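4.3 Recording a sorting session

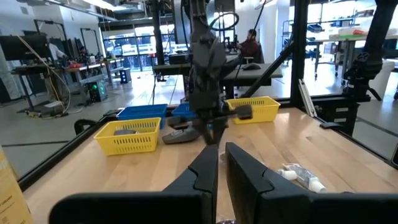 Fig. 9. Wrist camera view of the table, with yellow and blue baskets and a second arm holding an item.

Take your time with this part - a calm session gives Grurum much better examples to learn from.

1. Set out the baskets and items, leaving a little space between them so that the fingers can get in comfortably.
2. Check the wrist view on your monitor. You should be able to see both fingertips and the tabletop beyond them.
3. Press Record, wait 3 seconds, and guide the arm through one whole pick and place.
4. Press Stop, then label the take "good" or "redo".
5. Move the items around a bit and go again until you have 15 good takes.

Note: A small fumble that you recover from is well worth keeping, so please don't throw it away!

Caution: Keep hands off the table while any arm is powered.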